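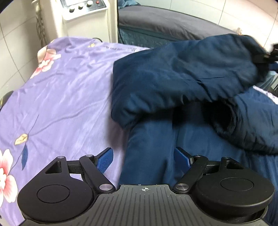
Battery died on me before we even reached the bridge, so no, wouldn't buy again — that was a reader on my last post, the one asking for march kit tips. Fair enough. Mine's done better, so a quick write up before I forget.

Marnura megaphone, the small one. Bought for the tenants' march, used at three more since. Paid full price, from the Rulside shop.

Loud. Properly loud. We had some 500 people strung out down Usell Road and the back rows were answering the chants, which never happened with the old Rastogi. Voice comes out clear too, not that wasp in a tin sound.

Strap is rubbish. Thin, cuts in, slid off my shoulder all afternoon. Swapped it for one off a old bag.

Siren button sits right next to the talk button. Why. Set it off twice in the middle of the speeches, once during the silence. Mortifying.

Batteries — takes six, lasted the whole march plus the rally for me. Cheap ones won't. Carry spares.

Light enough to hold up for an hour if you swap arms. Not tried it in heavy rian yet.

Four out of five. Would be more with a decent strap.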